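Listening levels at the desk: a conversation with the audiologist behind the Clotby survey

July 2018

Hearing programs in Canadian workplaces were built with mills, foundries and machine shops in mind. Call centres came into them late, and many are still outside them. The Hilora hearing practice has spent two years measuring what telephone operators are exposed to through their headsets, starting with a single building in Clotby and ending with 19 sites. We spoke with the practice's senior audiologist, who designed the measurements and carried out a good share of them. The interview took place at the Clotby clinic in June.

The first difficulty, the audiologist said, is that a sound level meter held in the room says very little about what the operator hears.

"The room might be at a quite ordinary level, like a busy restaurant at lunch. The source that matters is a few millimetres from the ear canal. You either measure with a manikin that has a microphone where the eardrum would be, or you put a very thin probe tube in a real ear. We used the manikin for most of it. Probe tubes are accurate, but people don't enjoy them and they don't work normally while they're wearing one."

In practice the team split the signal from the operator's telephone and sent one branch to a matching headset on the manikin, seated in a nearby office. The operator worked as usual and set the volume as usual. Each recording ran for a half shift. The levels at the manikin's ear were then converted to an equivalent level in the open air, so that they could be compared with the limits used for factory noise.

"That conversion gets skipped a lot, and it's a serious mistake. The ear canal and the outer ear boost part of the range before it reaches the eardrum. If you take the eardrum figure and hold it up against a limit written for a room, you will overstate the exposure. We have seen reports that alarmed a whole workforce for that reason alone."

The final data set covers 1322 operators. Most were well under the limit across a full day. The audiologist was careful about what that average hides.

"Averages over eight hours are forgiving. The operator is silent or talking for much of the call, there are gaps between calls, there are breaks. What the average doesn't describe is how high the control was set and why it was set there. In the noisier rooms we found 25 per cent of people working with the control at maximum. They had no room left to turn it up for a quiet caller, so they pressed the earpiece against the head with a hand. You see that posture and you know the room is the problem."

The relationship between room noise and chosen headset level was the clearest result of the work. People set speech a fairly constant distance above whatever is going on behind it. Where the background rose, the headset followed, with a short delay on the way up and a much longer one on the way down.

"They turn it up at the morning peak and leave it there. By the middle of the afternoon the room is half empty and the control hasn't moved. It doesn't feel loud any more. We asked people to set it again from zero after a break and nearly all of them landed lower."

That observation led to the cheapest change tried during the project. Amissah, which runs the largest of the Clotby centres, altered its telephone software so that the volume returns to a low setting each time an operator logs in. The supplier, Stallier, already had the function in its product. It had been shipped switched off.

"There were complaints for a week or so, then they stopped. I'd prefer that to a poster."

Amissah also moved two teams away from the kitchen and hung absorbent panels over the aisles. The audiologist rates the move more highly than the panels. Absorption lowers the general build-up of sound in a large room, but it does little about the person at the next desk, whose voice arrives directly. A screen between desks helps with that, provided it is higher than the seated head and has something soft on its face.

On one-ear and two-ear models the audiologist takes a firmer line than most purchasing departments. A headset with one earpiece leaves the other ear open to the room, and the wearer compensates with level. A second earpiece allows the brain to combine the two signals, and the same speech can be followed at a lower setting.

"Supervisors like the single side. They want to be able to speak to someone without waving at them. I understand that, but it should be treated as a choice with a cost, and the cost is in the ear that has the speaker on it."

Fit matters as well. A cushion that has hardened or split leaks the low part of the voice and lets the room in. Foam covers should be replaced on a schedule and issued to one person. The practice found centres where headsets were drawn from a common drawer at the start of a shift, which raises the question of skin and ear infections as well as fit.

Then there are the sudden noises: fax tones, feedback from a caller's handset, a whistle blown down the line. These events are short, and the headset's limiter will normally hold the peak below the level at which direct damage would be expected. Operators still report pain, fullness and a fluttering sensation, sometimes lasting for days.

"The limiter protects against the peak. It doesn't protect against being startled, and the startle seems to matter. The better devices look at how fast the level is rising and at tones that don't belong in speech. They should be set up by somebody who has read the manual. We tested one where the threshold was so high it would never have acted on anything."

The advice for an operator who has had such an event is to stop taking calls, note the time and the line, and have a hearing test soon afterward. The test is most useful when there is an earlier one to compare it with. Baseline testing takes roughly 40 minutes a person, including the history, and few centres pay for it.

"It's the part I would argue for first. Without a baseline we're guessing at what the ear was like before."

The practice intends to return to the Clotby sites and repeat the measurements with the login reset in place. Music through headphones on the way to and from work was outside the study, although the questionnaire asked about it, and those answers are being analysed separately.

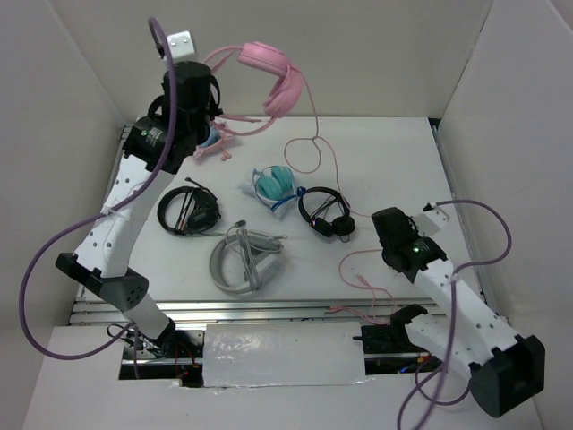 How often should a headset's volume be set again during a shift?

At login and after every break, starting from the lowest setting and raising it only until speech is clear.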